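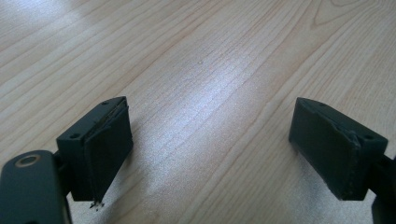
A light wooden tabletop, ready for company.

Repair Night is back at Hartley Hall!

If you have a wobbly dining table, a chair that has started to complain or a chest of drawers that only opens on one side, bring it along. We start up again in July, doors at 6:30 in the evening, and this season we are giving the whole first month to furniture. Tables above all, because so many of you asked (the sign-up sheet by the Vuluna bakery counter filled both sides, and then the back of the envelope we had taped next to it).

Last season was our best yet. We saw 556 items come through the doors and 73 of them were tables, from a tiny plant stand to a farmhouse monster that had to come in through the kitchen. What a treat it was to see old tops get cleaned up and oiled! One family from Gremell brought in a table that had spent twenty years under a tarp in the garage, and they ate supper on it that same week.

We also have money for new tools – the spring raffle brought in $2,790, more than we have ever raised in one go. Most of it went on long clamps, a proper set of chisels and a second shop vacuum, so there should be a lot less waiting for your turn at the sanding bench. The rest is put aside for glue, sandpaper and coffee.

A few practical things. Please empty the drawers before you come. If your piece has a glossy old finish and you don't know what it is, leave it alone until we have had a look together, and please don't start stripping it at home. Anything longer than a car, call first. Loading is from the Sondano Street side, where you can park for 3 hours without a permit.

No skills needed, and kids are very welcome if they come with a grown-up. There will be a finishing demo in the small room at 7:15, with oil on one board and wax on another so you can feel the difference for yourself. I can't wait for that one – bring a rag and wear something you don't mind getting sticky.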